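3 min read

Section 4: Getting a denim jacket onto a hanger

Okay, this is the one I get the most questions about (the Lernard guide skips it completely!), so let's take it slow. You'll want a flat surface, and a made bed is perfect.

1. Clear the bed and smooth the duvet down. Lumps underneath make the sleeves twist.

2. Put your hanger on the bed first, off to one side, hook pointing away from you. I used to leave mine in the closet and then stand there with my hands full, feeling silly.

3. Empty the chest pockets and snap or button the flaps.

4. Do up the front, or at least the top two buttons. Denim is heavy and an open front slides right off a slim hanger.

CAUTION: Metal buttons can snag a nice bedspread. Lift the jacket, don't drag it!

5. Take one shoulder in each hand, right at the seam, and raise the whole thing so it hangs straight with the front facing you. Give it a gentle shake and let the sleeves drop.

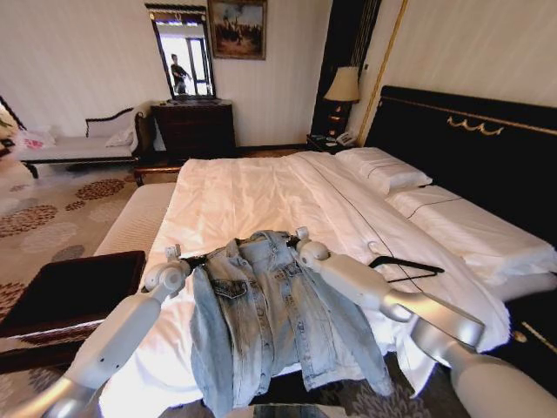
Issue 17, page 101

Collar folded, sleeves hanging down, hanger waiting on the duvet: you're ready for the fiddly bit.

6. Lower the jacket flat, slip the hanger in through the neck hole, and ease one shoulder over at a time.

7. Lift by the hook and straighten the collar.

NOTE: If the shoulders still poke up, try a wider hanger. I like an 18 inch one for bulky jackets, and the Stakel rail in Section 5 has room for it.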